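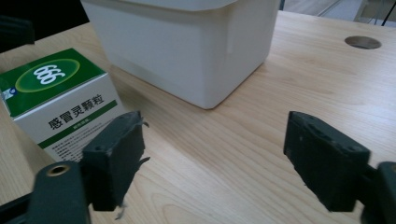 I cleared out the medicine cupboard in November, the first proper go at it in the four years we've lived in this house. I had been putting it off because I thought it would take a whole afternoon. It took until 10:30 in the morning, and that included a coffee.

The trouble with our cupboard was that it was above the stove. Most people seem to keep theirs in the bathroom or the kitchen, and both are poor choices. Steam and heat shorten the life of tablets, and the label nearly always says to store them below 25 or 30 degrees. Ours would have been past that every time someone roasted a chook. I've moved the lot to the top shelf of the linen press, which is on the south side of the house and stays cool even in January.

I started by taking everything out and reading the dates. The oldest thing was a tube of antiseptic cream from two house moves ago. There were also half-finished packets of cold and flu tablets, eye drops that should have been thrown out a month after opening, and a bottle of children's paracetamol from when my niece used to stay over. She is in high school now.

Anything out of date went into a paper bag for the chemist. You can hand old medicines in over the counter at a pharmacy in Australia and they are collected and destroyed. It costs nothing and you don't need to have bought them there. I used to put old tablets in the kitchen bin and pour syrups down the sink, and I've stopped doing both. Hưng Diệp at our local chemist asked me to leave things in their original packaging if I could, so I did, and I scribbled over the name on anything with a script label.

Then I sorted what was left. Pain relief and fever together, allergies together, first aid in a separate tub so it can be grabbed in a hurry. Prescription medicines stay in their own boxes with the leaflets. I tried decanting into little jars once, years ago, and ended up with two lots of small white tablets I couldn't tell apart. Both had to go.

My sister-in-law Hạnh Vi keeps a list taped inside her cupboard door with the expiry month of each item, and I've copied that. Mine is in pencil. I also wrote the Poisons Information number across the top, 13 11 26, along with the address of the after-hours clinic in Estby, as I can never remember which end of the main street it's on.

The shopping list afterwards was short: saline, a new digital thermometer and a box of fabric bandaids. The old thermometer only needed a battery, as I found when I got home, so now we have two. The spare has gone in the glovebox with the car first aid kit, which is the next thing I need to go through.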